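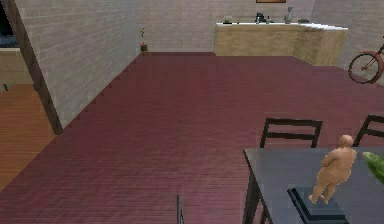 Jan 3, 2002

First training after the holidays. I arrived at Benmoussa before six and the door was still locked, so I stood outside with my bag and my hands inside my sleeves. The coach came with the keys and did not say Happy New Year. He looked at my face and asked, "How many kilos?" I said I did not know. He said that I knew very well.

The scale said 3 over. In pounds it would sound worse, but he always speaks in kilos with me, as a kindness I think, and with the Americans he uses pounds. I told him it was my aunt's cooking and he answered that my aunt is not going to be in the ring. I have no good reply to this. I ate rice with lamb on three evenings one after another, and on the last evening I ate it standing up in the kitchen at midnight, from the pot.

We skipped rope first, four rounds. My calves were hard like stones after the second. Then shadow boxing, then the heavy bag. I had expected that my arms would be tired, but it was my breathing that was bad. I was holding the air when I threw the right hand, the old mistake which I believed I had lost in the summer. The coach does not shout when he sees it. He makes a small noise with his tongue. Today he made this noise so many times that the boy on the next bag started to laugh, and then the coach made it at him also, for dropping his left.

In the break he told us the news about Brongate. The show there is confirmed, and our club can bring six boxers. He has written my name on the list but with pencil. The others are with pen. He let me see it on purpose, I am sure. The opponent they offer for me is a southpaw with more fights than I have, from the club that uses the old bus garage. I have boxed one southpaw only, and that was in August, and I lost.

I want to write something about August, because I stopped this diary then and did not write it at the time. I was angry and after that I was lazy.

The fight was outdoors, on a ring they put up behind the Brerkico depot for the workers' family day. Between the bouts there were children running around the ring with paper flags, and a man was selling corn so close to the red corner that I could smell the butter the whole time. I won the first round. I still think this and my second thinks it too. In the second round he stepped with his front foot outside of mine, again and again, and each time I moved exactly where he wanted me to go, into his left. I could hear the coach say "other way, other way" and I understood the words. My feet did not understand them. It is a strange feeling to know the right answer and to see your own body give the wrong one.

In the third I was only surviving. They gave it to him and they were correct. I said that it was the sun in my eyes. I said it in the car, I said it at home, I said it at work on Monday to people who had not even asked. There was sun for him also.

So when I saw the word southpaw today on the paper from Brongate my stomach became cold. I did not show it. I asked what time is the weigh-in, like this was the only question I had.

After the break the coach put me in with the tall one, who can box from both sides, and told him to stay left-handed for the whole of three rounds. No hard punches, only touching. The first thing he did was step outside my foot and touch me on the forehead with his left glove. Very softly, like you would ring a doorbell. Then he did it again. I became angry at him, and he had done nothing wrong, he is a very polite person.

The coach stopped us and took my shoulders from behind and walked me around like furniture. "Your left foot is here. His right foot is there. Who is outside?" I said, he is. "So?" So I moved. He made us repeat only this, without punches, two people stepping around each other with their hands up. It looks like a dance at a wedding where both people are shy. After some minutes I began to feel it a little before I thought it. When we boxed again I landed the straight right two times in one round, and the tall one nodded at me. It made me too happy and then I walked into a hook.
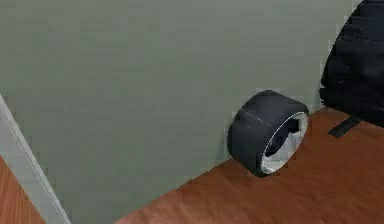 The jab is another problem. Against a right-handed opponent my jab is my best thing, everybody says it. Against the left-handed one it hits his glove all the time, his front hand is in the same road as mine. The coach wants me to throw it from the outside and higher, or to use it only to cover his eyes and then bring the right behind it. I tried. My jab has lived in one place for years and it does not like to move. He gave me homework: in front of the mirror every evening, slow, until the shoulder is bored. He says that a shoulder which is bored has learned.

We also talked about money, which I do not enjoy. The club needs new gloves for sparring, the ones we have are cracked at the thumb and one pair smells so strong that we draw lots for it. The collection at the December open evening gave $1,493 in total. I thought it was a lot until the coach explained what goes to the insurance, and the doctor, and the heating. Brerkico may pay for the van to Brongate. They paid in the summer, and one of their managers likes boxing and comes sometimes on Saturday to watch, in his good shoes. If they pay, we must wear their name on the back of the robe. I do not mind. I have no robe anyway, I will wear theirs.

The coach also brought a headguard by Prisum that another club is selling cheap, almost new. I tried it on. It is lighter than mine and the cheeks do not push up to my eyes, so for the first time I could see low punches come. But it was made for a bigger head. When the tall one tapped me on the side it turned and I was looking at the world through the ear hole. Everyone enjoyed this very much. With a towel or a thin hat underneath maybe it is possible, but I do not think the officials permit a hat. I will ask.

At the end we did the stomach exercises, and I do not want to write about them.

On the way home I walked, to begin with the kilos immediately. It was very cold and the sidewalks were bad near the bridge. I was repeating in my head "foot outside, foot outside" and I noticed that I was walking like this, a little to the left, and a woman with a stroller had to go around me. I said sorry. I practiced the sentence in English in my head afterwards, as I always do, and it was correct.

My aunt had kept food for me, covered with a plate. I explained about the scale. She was offended for a few minutes and then she made me eggs and a salad with nothing on it, and sat down opposite to watch me eat it, with great pity. She has never come to see me fight. She says she will come when there is a fight in which no one hits me. But she wanted to know where is Brongate, and if they have a hospital, and if the van has heating.

I called my brother, it was already morning for him. He boxed before me, at home, and he was much better than me, he had 18 amateur fights and stopped when he got the job on the ships. I asked him how he did it with left-handed boxers. He was quiet, and I thought the line was broken. Then he said he hated them all, and that he always threw the right hand first, without the jab, the very first thing after the bell, so that they would worry about it for the rest of the fight. I said the coach would make his noise with the tongue. My brother said that it is not the coach who has to stand there. I will not tell this to the coach. But I am thinking about it.

He asked also if I am still afraid before. I said yes. He said good, and then he complained about his captain until my card was finished.

Now it is late and I did the homework in front of the mirror in the hallway, one hundred slow jabs, high and from outside. By the end it looked less ugly. My right shoulder is sore and I have a red mark on the forehead from the polite gloves of the tall one. I must buy new tape tomorrow, and ask at work about exchanging the Saturday shift, and drink water in place of the sweet tea. The shift will be difficult. I already exchanged two in December and the supervisor has a good memory.

The coach said he will decide about the pencil in 2 weeks. He did not say what decides it, the weight or the feet. I suppose both of them. If I am on the weight and my feet still go the wrong way, I think he will take the younger one, who is right now a little lighter than me and is not afraid of anybody, but he has no defense at all.

I would like to be in pen. I did not write this in August, so I write it now. I want the fight with the left-handed one, even if my stomach was cold.

Tomorrow rope again, and running before work if there is no ice. Alarm at five.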